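Plarham to swap private offices for small shared rooms, and tenants want to see the numbers

Tenants on the second floor of the Nkosi building have until the end of April to decide whether they want to give up their own offices and book rooms by the hour. Plarham, the company that runs the floor, says the change will cut costs for everyone. A fair number of the people paying those costs are not convinced.

Under the plan, 9 private offices would become what Plarham calls "focus rooms." Each one gets frosted glass, a light gray table, a desk chair or two and plank-style flooring. Tenants would pay $279 a month for a base membership, which buys a set number of hours, and would be charged for anything over that. The current rent for the smallest private office is $674.

On paper that is a big drop. Whether it stays a drop depends on how many hours a person works, and the letter that went out to tenants does not say what the extra hours will cost. Asked for the figure, Plarham said pricing was "still being finalized" and would be shared before the deadline.

Tshepo Steyn has rented on the floor for six years and keeps the books for several small shops in the area. Steyn did the math using the hourly rate at Plarham's other location and came out paying more than now, for a room that would have to be cleared out every evening.

"They keep telling me it's flexible," Steyn said. "I have a filing cabinet. Where does the filing cabinet go in the flexible room?"

The answer, according to the letter, is a storage locker at an added monthly charge. The size of the lockers is not given.

One of the rooms has been set up so that tenants can look it over. It is small. The table takes up the middle of the floor, a black chair with a mesh-like back goes beside it, and there is a round wooden-topped table on a black pedestal off to the side. Steyn's first question on walking in was about outlets. Plarham says more will be added, and that each finished room will have power at the table, though the drawings it handed out do not mark where.

The frosted glass has drawn the most comment. Plarham's brochure says it lets in daylight while keeping meetings private. Tenants who talk to clients about taxes, custody papers or medical bills are more worried about what can be heard than what can be seen. The brochure has a paragraph on "acoustic comfort" and no sound rating for the walls. A company spokesperson said the walls meet code, then declined to say which part of the code.

The furniture comes from Heklow, and the booking system from Evora. Bookings will be made on a phone, and a room not claimed within ten minutes of its start time will be released to the next person on the list. The letter calls this "fair use." Two tenants who see walk-in clients said it would mean sitting in a booked room all day just to hold it, and paying for the privilege.

Plarham says it expects to spend about 2,000 dollars a room on furniture and finishes, and that it will not pass the expense on through membership fees this year. There was no promise about next year.

The company also points to demand. It says there is a waiting list for shared rooms at its other location, but would not say how long the list is or how many of the people on it already rent from Plarham. Anyone walking the second floor in the middle of the afternoon this month would have found most of the private offices occupied — which raises the question of who the change is for.

Tenants who turn down the plan will be offered space on the fourth floor "subject to availability." Three offices there are listed as open, and all three are larger and more expensive than the ones being converted.

A question-and-answer session is planned for tenants before the deadline. Plarham has said the hourly rate will be announced by then.

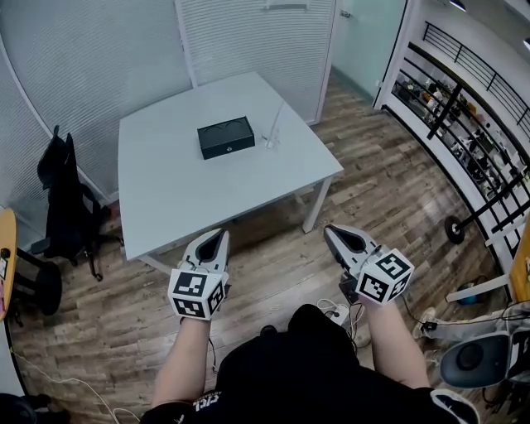

A small office room at the Nkosi building, with frosted glass at the back and plank-style flooring.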